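### 3.2 Garment handling before folding

Short-sleeved shirts were handled on a white table, and 60 s was allowed per garment. Folding followed the order given by Kröger and Rieger.
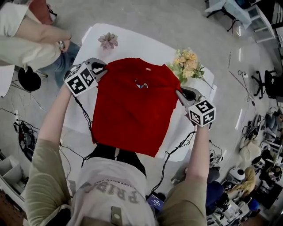
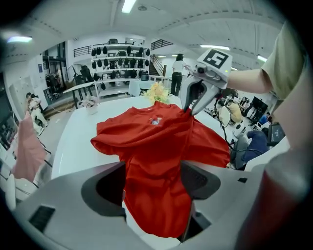 **Figure 2.** Red T-shirt with a small printed design near the neckline, at the white table.

Why was the collar chosen as the reference edge? It stretches less than the hem, and the fold lines are measured from it. Hem position was recorded for all 639 trials.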